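Bomora gripper comparison

The Bomora gripper comparison was a set of practical trials of hand-held, two-jaw grippers, carried out in Bragança by a small group led by Guilan Fan. It looked at how well different jaws, pads and wrist cameras coped with household cloth, and which of them gave recordings good enough to train a robot arm. The results were issued as a short report on 10/06/2019.

Background

Fan and Emil Marti had earlier worked on a fixed arm that sorted boxed goods. The arm did well with stiff objects and badly with anything soft. Teaching it by remote control was slow, and the operators found it hard to judge how far the fingers had closed on a thin layer of fabric. Marti proposed that a person should carry the gripper by hand and do the job at normal speed, with a camera fixed above the jaws. The same gripper could later be bolted to an arm.

Stijn De Haan joined in May to look after the cameras and the controller. Ludivine Vasseur wrote the test plan and kept the logs.

Equipment

Two designs were compared. The Plarach had short, stiff jaws with flat pads and a trigger under the hand. The Gruvano had longer jaws that bent slightly under load, with a ridged pad that could be changed without tools. Both used the same camera mount, so that the view of the fingertips would stay much the same from one design to the other.

The controller logged jaw opening 30 times a second, in step with the camera. An early version let the two drift apart during long sessions — a fault De Haan traced to the way the clock was reset after a battery change.

Method

Each operator worked through a list of garments laid out on a bed or a table. The usual tasks were to pick up an edge, fold the garment once, turn it over and move it to a marked place. Trousers, towels, shirts and blankets were all used. A trial was stopped after 56 seconds whether or not the fold was complete.

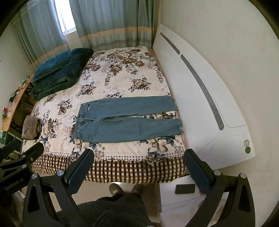
Heavier cloth was kept for the second half of each session. Denim proved useful because it holds a crease and has thick seams, and a jaw that closes well on a single layer may slip when it meets a seam. Operators were asked to grip at the hem first and at the waistband second, and to note any case where the pads took hold of the bed cover as well.

Patterned covers were left in place. Raphaël Deschamps, who handled the image side, argued that plain backgrounds made the recordings look better than they would be in use.

Results

The group kept 1390 trials. The Plarach was quicker on towels and shirts, and its operators tired less. The Gruvano was better on seams and on folded edges, where its longer jaws could slide under the cloth without pushing it away. It did less well with blankets, which tended to bunch up behind the pads.

Camera position mattered more than the group had expected. With a narrow lens, the far end of a garment was often out of view while the near end was being gripped, and the recordings were of little use for planning a fold. A wide lens solved this but bent straight edges near the sides of the picture. De Haan corrected for it in software, at the cost of a short delay.

Later use

The Gruvano jaws were fitted to the fixed arm with the wide lens. Deschamps continued to work on the lens correction, and Vasseur's test plan was reused for a smaller trial of pad materials. The Plarach trigger was kept for the hand-held version, as operators preferred it to the Gruvano's sliding grip.

See also

Cloth folding by robot
Parallel-jaw gripper
Wrist camera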